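Clodine opens its remote-driven robot task set, 1620 runs and a waitlist

By the Nasine newsdesk

Clodine, the small outfit best known for its arm control software, put its first set of hand-driven robot tasks up for download on Saturday morning. The set is called Justolura. 1620 runs, all of them done by people steering a simulated arm from a desk, no scripts and no planner filling in the gaps. Free for schools and hobby users. Companies pay, price on request, and no, they wouldn't give us a ballpark.

The release page went down for a while before lunch. Back up by early afternoon. Downloads are now handed out in batches of 300, so expect a wait if you sign up tonight.

What you get: the recorded arm motion, the gripper opening and closing, two camera views per run, and a line of plain text saying what the operator was asked to do. What you don't get yet is the scene files, so you can look at the tabletop but you can't load it up and try it yourself. Clodine says those are coming in April. The forum is not happy about that part. 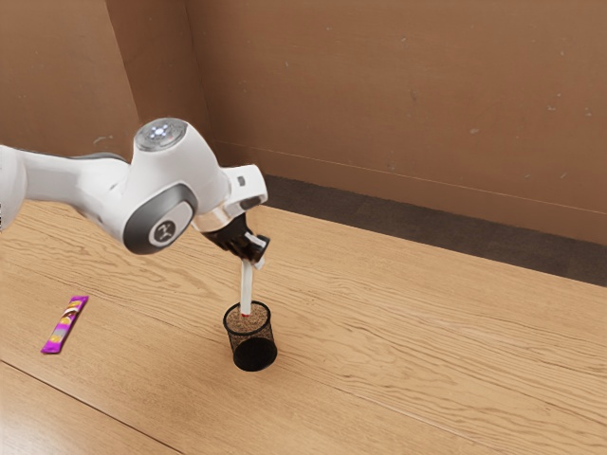

Short-handled jobs make up most of the first batch. Pick up, put in, take out, turn over, set down. Operators work with a hand controller and two screens, one for each view, and the company says most of them needed a full afternoon before their runs were good enough to keep. Thin objects were the worst, according to the notes that ship with the set. A white stick held by its top end, with the bottom of it down in a mesh cup full of grainy brown stuff, leaves very little room for a shaky wrist, and the notes ask operators to slow right down when the grip is that high up. Tilt a bit too far and the run gets tossed. There is also a rule about stray items on the table (a snack bar lying next to the cup, say). Leave them alone unless the task line names them. Knock one and you have to flag it.

The bad runs are the interesting bit. Clodine kept 300 of them and put them in thier own folder, labeled by what went wrong. Dropped, missed, wrong object, operator gave up. Most sets of this kind throw the failures out before anybody outside gets a look. People training grasp models have been asking for exactly this for a long time and the first comments under the release were nearly all about that folder.

Less popular, the two views. One is from out to the side and takes in the arm and table together. The other is close to the gripper and looks down. Several early users wrote in to say the close one is hard to learn anything from for long stretches, because the camera spends so much time over bare table while the operator is lining up.
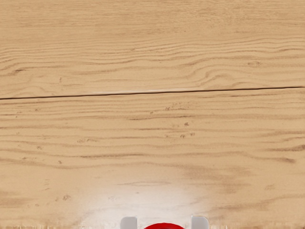
Clodine's answer on the forum was that they know, and that trimming those stretches would make the timing useless. An operator who hesitates for four seconds over nothing is still telling you something, the reply said. Fair enough, though it makes for big files. The reply also said glare from the lighting was left in on purpose, same with scuffs and specks in the table texture, so a model doesn't get used to a perfectly clean surface. Users who want the quiet parts gone can cut on the gripper signal, and there's a short script for it in the tools folder. We tried it. Works, but it clipped the start off two of our runs, so check before you delete the originals.

The controller side is where the argument is going to be. All of Justolura was driven remotely. None of it was shown by hand, meaning nobody took hold of a real arm and moved it through the job. Gounder, which sells a hand-guiding kit and has a set of its own on the way, posted a reply the same evening saying remote driving gives you jerky wrist motion and too many stops. Clodine came back with a chart. Gounder came back with another chart. Neither one uses the same task so it's hard to say who is ahead.

For what it's worth, the runs we opened were smoother than we expected on the way in and rougher on the way out. Approach, good. Grip, fine. Letting go and backing off, kind of a mess, lots of little corrections. If you're teaching a policy from these you may want to weight the endings down or redo them.

A few practical things for anyone grabbing it today:

The download is split in parts. Get the index first or the viewer won't open anything.

Task lines are English only for now. Some have spelling mistakes and Clodine says it wants to keep them as typed.

79 runs have a known fault in the timestamps. The list is in the readme, near the bottom, easy to miss. A fixed copy goes up next week.

The side view and the gripper view don't always start on the same tick. Line them up by the motion log and not by the file start.

Sign-ups for new operators are open too. Paid by the kept run, from home, bring your own controller. There's a practice task to pass first, and the second try is the last one you get, so maybe don't do it at midnight like one of us did.

Gounder has not given a date for its own set. Asked if the two could be used together, a Clodine rep said the formats are "close but not that close." A converter is being worked on by a user on the forum, no word yet on when it will be ready. We'll update this item when the scene files land.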